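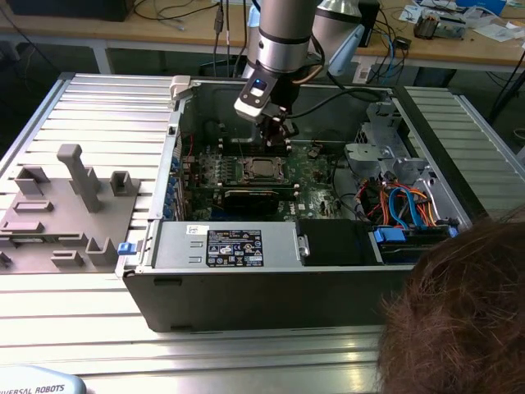 Qu'y a-t-il dans un ordinateur ?

Par Stepan Zhuravel — août 2025

Rechercher sur le site OK

Un ordinateur de bureau est une grande boîte. Pour voir l'intérieur, on le débranche, on le couche sur le côté et un adulte retire le panneau. La grande plaque verte s'appelle la carte mère. Toutes les autres pièces s'y raccordent. Le bloc argenté avec une étiquette noire, c'est l'alimentation : elle reçoit le courant de la prise et le distribue. Il ne faut jamais l'ouvrir.

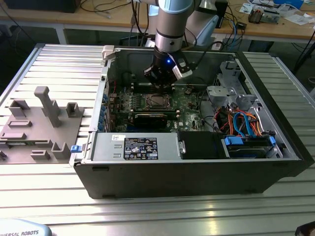 À quoi servent les fils de couleur ?

Les fils orange, rouges, bleus et noirs ne font pas tous le même travail. Certains apportent l'électricité, d'autres transportent les informations — par exemple entre le disque dur et la carte mère. Le disque dur garde tes dessins et tes jeux quand l'ordinateur est éteint.

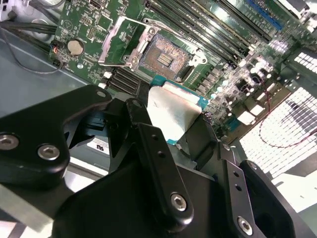
Le processeur fait les calculs. C'est une puce plate, très fragile, qui se pose dans un logement appelé socket. Le cadre de métal est relevé et le petit levier est écarté : le socket est ouvert. Quand la puce est en place, on rabat le cadre, puis on abaisse le levier pour la bloquer. On ne touche jamais les contacts avec les doigts.

Contact — © Wornbridge — Haut de page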